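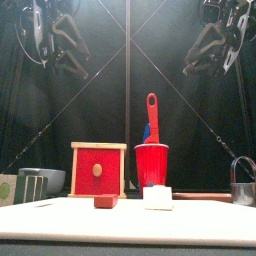
Wednesday – Galurex cleaner on the bench samples

Carried on with the stain trial from last week. Two cleaners left to compare: the Galurex concentrate and the Barent spray we have always bought. Azra wants an answer before the June order goes in.

Mixed the Galurex at 30 ml to 1000 ml of tap water, as the label says for hard surfaces. It foams more than I expected when you pour the water on top, so next time water first. Barent used straight from the bottle.

Stains were coffee, pencil, permanent marker and the blue layout dye from the Hirklow cupboard. Left them on overnight under the window, same as before.

Coffee: both took it off with one wipe. Not worth testing again.
Pencil: Galurex left a gray smear on the matte sample. Second wipe with clean water cleared it.
Marker: neither cleaner touched it. Lanying tried isopropyl on a corner and it lifted, but the sheen went a little dull there.
Layout dye: Barent got most of it. Galurex needed ten minutes of standing and still left a ring.
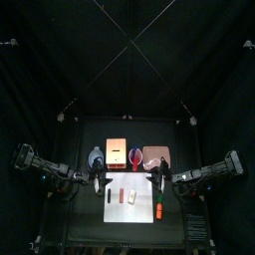

Black tabletop, pale blue pitcher-shaped container at the left.

Rinsing matters more than I had thought. The samples I didn't rinse felt tacky after lunch and picked up lint from the cloth. Redid those and marked them R on the back in pencil.

Tried the 600 grit pad on the worst marker sample. It removed the mark and also the finish, so that one is scrap. Please don't use the pad on anything we are keeping – Pascual's old notes recommend it, and I have crossed that page out.
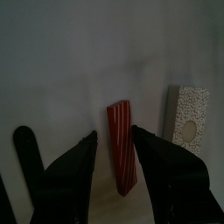 Upright red block with thin pale stripes, pale gray backdrop.

Cloths: the yellow ones shed. The waffle ones from the second drawer are fine, but we are down to the last pack.

To do
Ask Barent for the price on the larger can.
Lanying to repeat the dye test with a shorter standing time, 2 minutes to start.
Check the dull corner again on Friday in daylight.
Label the leftover Galurex mix with today's day and put it on the low shelf.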